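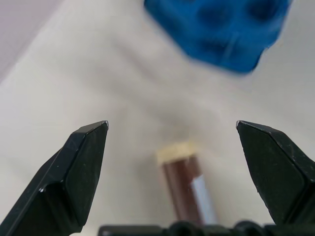 Vial between the fingers, from the wrist camera.

Thread: Two-arm tube sorting, student project, looking for advice
Clestberg Robotics Club board > Projects

benchpress_ed
We're in the second half of the Cistow Challenge build and I'd like some outside opinions before we lock the task. The rules let each team pick its own bench job as long as both arms are used. Ours is putting capped tubes into a rack, some starting upright and some lying on the table. A run is 8 minutes and the students get 10 runs on demo day.

Current numbers from practice: 22 tubes attempted with the right arm, 19 placed. The left arm is well behind and I don't have a fair count for it yet. Most of the trouble is the last bit of the approach. If a vial leans even a little, the fingers close off center and it gets pushed away.

Questions:
1. Is it worth training on leaning vials, or should we shim everything straight?
2. Does anybody score placement from the wrist view only?

torque_and_tea
Shim it straight. You have students with a deadline. Get one clean task working and then make it harder if there's time. We tried to do everything at once last year and ended up demoing a video.

mlindqvist_no
Disagree with the above. If the vials are always straight, the kids learn that vials are always straight. Leave some leaning in the practice set.

On question 2, no. The wrist view is good for the grasp but once the tube is going into the hole the fingers hide the part you care about. Score it from the head camera.

benchpress_ed
Fair. For reference, our head camera view with the right gripper on the big tube: 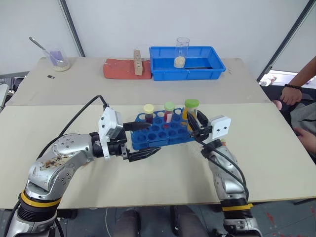
CLESTBERG, January - The students have moved from single vials to the full rack, with both arms working over the same table. The right arm takes the wide tube with the bright green cap at the end of the rack. The left arm is being set up for the narrower tubes, starting with the yellow cap. Students take turns at the controls, and each one writes up their own runs in the Juretti log sheet.

(Pasted from our club update, so excuse the tone.)

torque_and_tea
What's the rest of the stuff on the back table? Beaker, spoon, blue tray, the block standing on the red pad. Is that all part of the task?

benchpress_ed
Not for the tube task. They belong to a scooping exercise the other group wants to do. I leave them set up so nobody has to measure the positions again.

torque_and_tea
I'd clear them. Extra objects in the view are extra things for the model to get hung up on.

mlindqvist_no
Or they make it sturdier. Depends how much data you have. I wouldn't move them halfway through, though. Pick one and stick with it.

rack_n_ruin
Coming at this from the hardware side. Are you using the stock fingers? The wide tube gives you plenty to hold. The narrow ones have less, and a tube on its side is a different grasp altogether, with the fingers coming down from above. Rotich sells soft pads that we glued on ours. They helped with rolling. They also made the fingers thicker, and then we couldn't get between neighboring tubes in the rack. Took them off again after a week.

benchpress_ed
Stock fingers, no pads. The lying-down start is what I'm least sure about. Left arm going for one on the table:
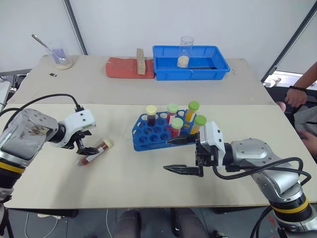
Photo: Clestberg Robotics Club

Dark red tube, pale yellow cap, label around the middle. The right gripper is just open over the front of the rack while the left one does its part. I'd like it parked further back, but the students say parking it costs them time on every tube.

rack_n_ruin
Park it. You will hit the rack otherwise. The time you lose is small next to resetting a rack that got knocked over.

mlindqvist_no
I'd let them keep it close and have them log every contact. If the contacts add up, they'll move it themselves. It's their project.

rack_n_ruin
Fine in practice. I still wouldn't do it on demo day.

torque_and_tea
Agree with rack_n_ruin on that one. Also, spread the tubes out in the rack. You've got lots of empty holes and several tubes bunched toward the back. Give the fingers some room.

benchpress_ed
The back positions came from the students' own layout, but I'll ask them to try a wider one. Plan for now: keep some leaning vials in practice, score from the head camera, leave the back table alone, and run one session with the right arm parked and one without. I'll post both sets of numbers.

mlindqvist_no
Post the left arm count too, even if it's bad.

benchpress_ed
Will do.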